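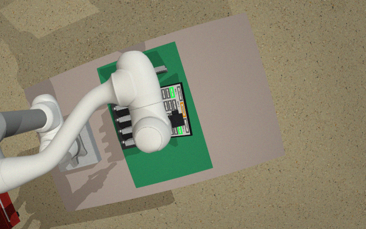 A white robot arm over a green mat.

Gareth Mapplebeck has a habit of apologizing for his office before you have had a chance to look at it. There are boxes of leftover raffle tickets under the window, a stack of folding signs behind the door, and a coffee maker that he says was a wedding present, though he won't say which year. He has worked at Catterall, the family insurance brokerage on the north side of Plondov, for most of his adult life, and for a good while now he has also been the person who runs its yearly walk for the Cirkovine children's hospice.

"I never asked for the job," he told me, pouring two cups without checking whether I wanted one (I did). "I was the one standing nearest the clipboard. My boss said, 'Gareth, you like people,' and that was the interview."

The first walk drew 90 people, a good many of them related to someone at the office. It rained from start to finish, the sandwiches went to the wrong church, and Mapplebeck remembers going home quite sure there would never be another. Then he opened the envelopes at his kitchen table and found $832 in small bills.

"I counted it twice, and then my wife counted it, because she doesn't trust my math and she's right not to. I know it isn't a fortune. But I'd shaken hands with just about every person who put a bill in there, and I sat looking at it for the longest time."

This September, nearly 760 walkers came. The route has moved from the high school track to the river path, which Mapplebeck fought against and now admits is prettier, and the claims department closes early the afternoon before so that everybody can help fill water jugs. Koltora, the adjusting firm across the parking lot, has joined in as well, after years of waving politely from its front steps.

I wondered whether clients ever grumble that their broker ought to be spending its time on premiums. He laughed at that and took a moment to answer.

"Oh, sure, I've had a call or two. One gentleman wanted to know if his homeowner's policy was paying for the balloons. It wasn't — we buy those ourselves, and I showed him the receipt. He walked with us the next year and complained about the hill the whole way up."

He is more serious when he talks about the families. His own niece spent 4 months at the hospice, and he still stops by some mornings with doughnuts for the night nurses coming off shift.

"In our line of work we mostly meet folks on a bad day," he said. "The pipe burst, or the car's in a ditch. You learn to sit and listen before you reach for a form, and I guess I took that with me over there."

He is already fretting over next year's parking, and he would like a second sandwich supplier, just in case. When I got up to leave he handed me a sign-up sheet and a pen, and held the door with his foot until I had filled it in.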